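4.2 Recording a demonstration by remote control

1. Place the object inside the taped grid.
2. Hold both Vivemer handles still and press Record.
3. Guide one arm at a time. Keep the other parked – it will hold its grip.
4. Press Record again to save the run.

Caution: Stop if a cable pulls tight.

Note: Runs shorter than 2 seconds are discarded.

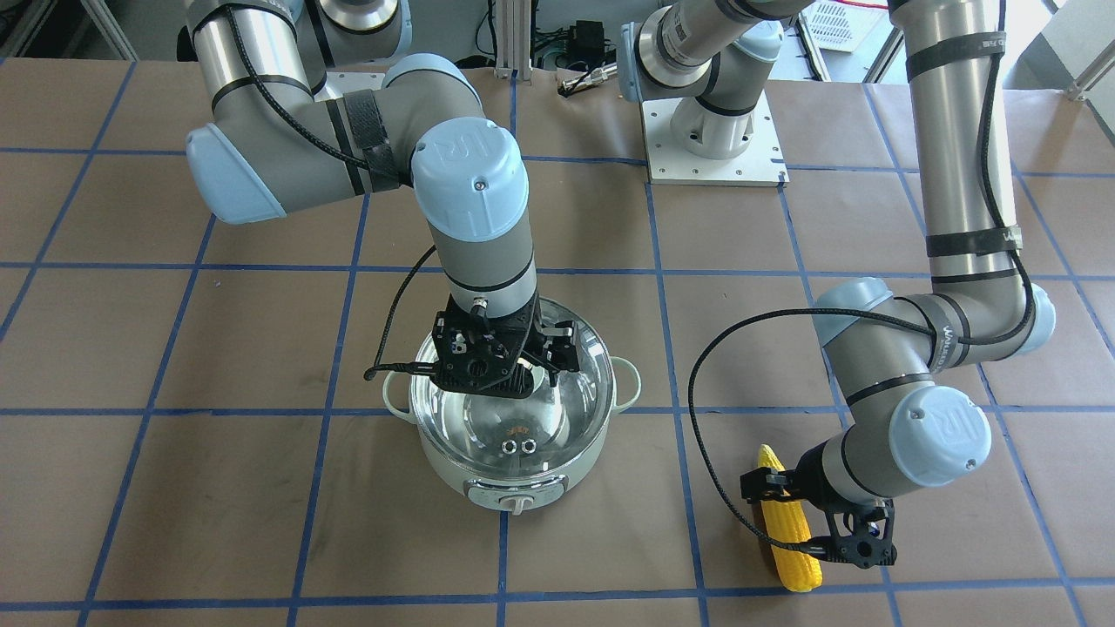 How many runs does a new task need?
Record 40 before you start training.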